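Grondwood reopens shared kitchen after counter and faucet replacement

7 Dec 2019

The shared kitchen on the ground floor of the Grondwood building is back in use after a refit that began in October. The work covered the countertop, the faucet, the drain line under it and the layout of the seating. The room stayed closed while the plumbing was open and was returned to tenants once the new joints had passed a pressure check.

The job was carried out by Foltico, a local fitting contractor, under the supervision of Radomir Yordanov. Kulap Limsakul prepared the drawings and signed off on the finished room.

## Reason for the work

The old counter had swollen along its back edge, where water had been getting in behind the splash strip. Two earlier repairs with sealant had not held. An inspection in the spring found that the board under the surface was soft for most of its length, and that the fixing points for the old faucet could no longer be tightened. Replacing the faucet alone would have meant drilling into the same weak board, so the owner approved a full replacement of the run.

A second item on the inspection list was the drain. The old line had too little fall between the sink and the wall, and it clogged often. Tenants had reported four blockages in the year before the closure. The new line follows a shorter path with one bend in place of three.

## Counter and faucet

The new countertop is white, with a sealed joint at the wall. It was cut off site and brought in as three pieces. The joints between them were clamped and left overnight before any load was put on the surface.

The faucet has a tall arched spout in white, chosen so that large pots and water jugs can be filled without tilting them. The previous one was low and mounted close to the back of the sink, and anything deeper than a mixing bowl had to be filled with a cup. Shutoff valves for hot and cold supply are now inside the cabinet and can be reached without removing a panel. On the old setup the only valve was in the corridor, and closing it also cut off the restroom next door.

Trovton supplied the fittings. One valve arrived with a damaged thread and was exchanged, which moved the end of the plumbing work back by two days. The rest of the schedule was not affected.

Water pressure at the new spout was measured with the restroom taps both open and closed. Yordanov reported a small drop with everything running, within the range listed on the drawings. The aerator is to be unscrewed and rinsed after the first month, when most of the grit from new pipework collects there.

## Seating and floor space

The long bench that used to stand in the middle of the room has been taken out. It blocked the way between the counter and the work surfaces at the rear, and people carrying trays had to walk around it. Wooden stools with woven seats are used in its place and can be lifted out of the way when the floor is cleaned.

Limsakul said the main aim was to let several people use the room at the same time. "The front counter and the back of the room were one line before. If someone stood at the sink, the rest waited," she said. "Now you can get past."

The woven seats should be wiped with a damp cloth and left to dry before stacking. Standing water loosens the weave over time. Bleach should not be used on them.

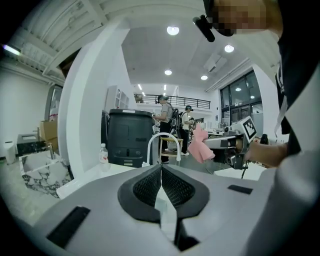
## Rules for use

Colm McGrath, who runs the building for Grondwood, has issued a short list of rules. They apply to all tenants from the day of reopening.

- Hot pans go on a trivet and not directly on the white surface.
- Drinks and bottles left on the counter at closing time are removed.
- Cleaning cloths are taken away after use and are not hung on the faucet.
- Stools are moved back to the counter before the room is locked.
- Leaks, drips or slow draining are reported the same day, using the form by the door.

Bookings work as before, in blocks of two hours. A group that needs the room for longer can reserve two blocks in a row if no other request has been made. The limit is 11 people, set by the size of the exit and unchanged by the new layout.

## Remaining work

Three items are still open. The edge strip at the left end of the counter has to be refitted after the sealant has fully cured. The lighting over the rear work surface is to be replaced with brighter units, and a quote from Tomić is under review. The third item is a shelf for dry goods, which was in the original drawings but was put off when the drain took longer than planned.

None of these will require the water to be shut off. The lighting work will close the rear of the room for part of one day, and tenants will be told in advance by a notice on the door. The counter and sink will stay available during that time.

Foltico will return after four weeks to check the joints and the trap for seepage. Questions about the work can be left for McGrath at the front desk.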